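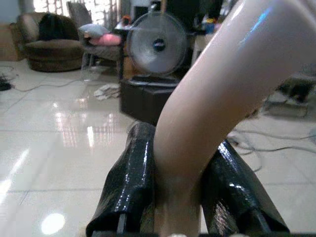 Sitting room, window side, April check

Pullcombe house, room 2. Checked by Pichit Nilsuwan.

Floor: tiles are shiny and look good. Please pick up all paper and small pieces before anybody walks through. OK after sweeping.

Fan: stands on its flat base. Keep the front free. OK.

Brush and dustpan: use both together, and put the pan flat on the floor. 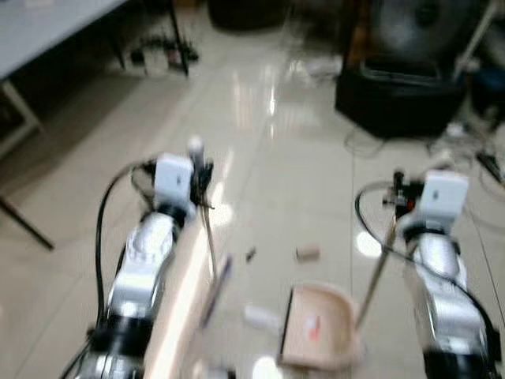

Small pieces slide easily on tile, so sweep slowly and towards the pan. Empty the pan in the kitchen bin, not in the paper basket.

Cables: they lie across the floor. To do: move them to the wall.
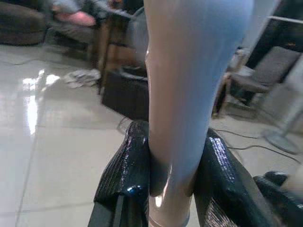 Agnes Halliday: I agree about the cables, but tape is bad for these tiles. Can we use clips?

Pichit: Yes, clips are better. I will ask for up to 70.

Chairs: cushions stay on the seat. OK.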